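Panham実証室 进捗報告（把持データ収集・梱包作業）

提出先：Skutero助成担当 Eluned Morris様
提出日：3月14日

1. 概要
今期の計画は把持動作3,000回の記録でしたが、実績は1,462回にとどまりました。主な原因は、グリッパの把持力異常による停止です。人への被害はありません。以下、経過と対応、残りの予定を報告します。

2. 発生した不具合
梱包作業の試行中、グリッパが閉動作の指令を終えたあとも閉じ続け、対象物をつぶす事象が起きました。最初の発生時は操作者が非常停止を押し、腕はその場で止まりました。ただし指は閉じたままで、電源を落としてから手で開く必要がありました。再開後に同じ事象がもう一度出たため、この腕での収集を中断しました。

ログを確認したところ、指の開度を読むエンコーダの値が、閉じ切る手前で更新されなくなっていました。制御側は目標位置に届いていないと判断し、電流を上げ続けていたことになります。手首の内側を通るケーブルの被覆に擦れがあり、手首を大きくひねる姿勢で信号が途切れることも再現できました。電流の上限値が出荷時の設定のままで、軽い対象物には高すぎた点は当方の確認漏れです。
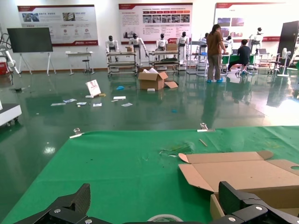
3. 対応
ケーブルは交換し、固定位置を手首の外側に移しました。電流の上限は引き下げ、開度の値が一定時間変わらないときは指令を打ち切る処理を加えました。非常停止後に指を開く手順も改め、解放操作を操作盤から行えるようにしてあります。変更後、手首をひねる姿勢を含めて200回の連続試験を行い、同じ事象は出ていません。

同型の腕については、ケーブルの点検が済んだものから順に使用を再開しています。部品の手配はHughes社に依頼しており、予備ケーブルの一部が未着です。

4. 未解決の点
テープや薄い箱のように形が変わりやすい物では、上限を下げた影響で持ち上げ途中に滑り落ちることがあります。指先の材質を変える案と、対象物ごとに上限を切り替える案を比較中です。後者はZudisの設定画面の改修が必要で、見積もりを取っています。

5. 今後の予定と費用
残りの収集は6月末までに終える予定です。ケーブル交換と試験の費用は予備費で賄えるため、追加の助成は申請しません。Zudisの改修を行う場合は費目の変更が必要になりますので、見積もりが届き次第、別途ご相談します。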